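Jul 16, 2020, posted by the blog owner

Tillholm held its open day in the old Marchand building, and I drove over for the laundry robot. Parking cost 2 dollars. The job was a pink T-shirt, worked on by a pair of grippers.

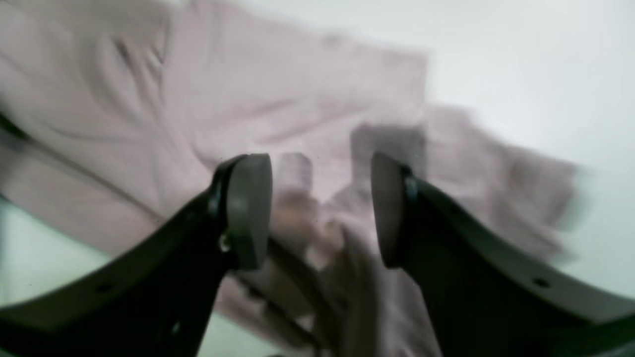
Marchand tried folding machines years ago and gave up on them, one visitor told the guide. The guide said cloth is hard because it never lies the same way twice. The software is called Clirier.
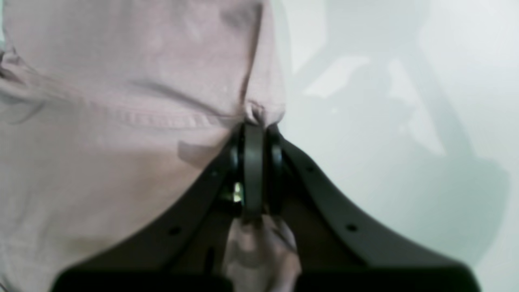
Last updated: Jul 16, 2020

I liked seeing how the fingers pinch up a twist of cloth. I stayed for a second look at the table. 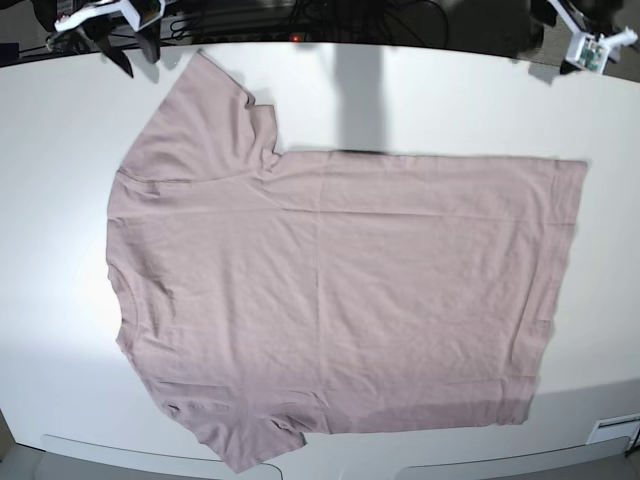 Lovmont has one of these too, a reader wrote to me, and the line is shorter there. I may go in February.

Contact | © Tillholm Notes | Back to top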